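**Table marking** is the laying of tape on a worktop to show where things go. Used in workrooms, school kitchens, shared offices. Also called *taping out*, or a *Koso square* after the Koso workrooms where Senthil Varghese wrote it up (note 3608, December).

## Surroundings

Mostly done in ordinary rooms with a whiteboard on the wall — notes and sums stay up for weeks. Wooden surfaces are usual, pale or dark. 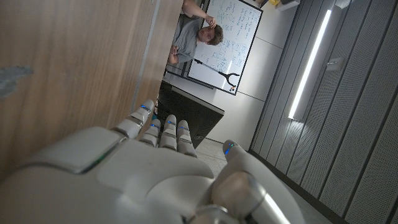 *Whiteboard with notes in blue marker, light brown wood at left.*

## Layout

Four strips make a rectangle. Grey tape shows up well enough on walnut-coloured wood and dosen't shout. Inside it go the items in use, eg. a banana and a white square plate, nothing else.
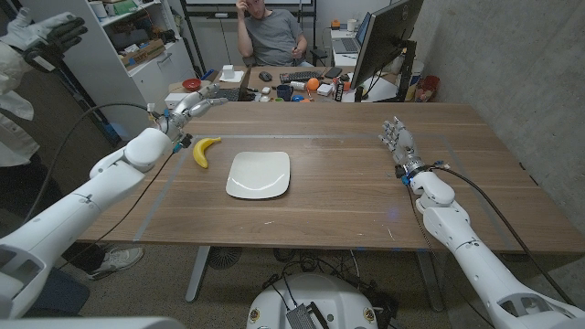

Lower strip runs near the front of the table, so reach is short. Brian Muriithi prefers a gap of 2 cm at the corners — easier to peel. Old tape leaves glue if left on too long; Mwakalinga guide says 9 weeks at most.

## See also

- Place mat
- Shadow board
- Masking tape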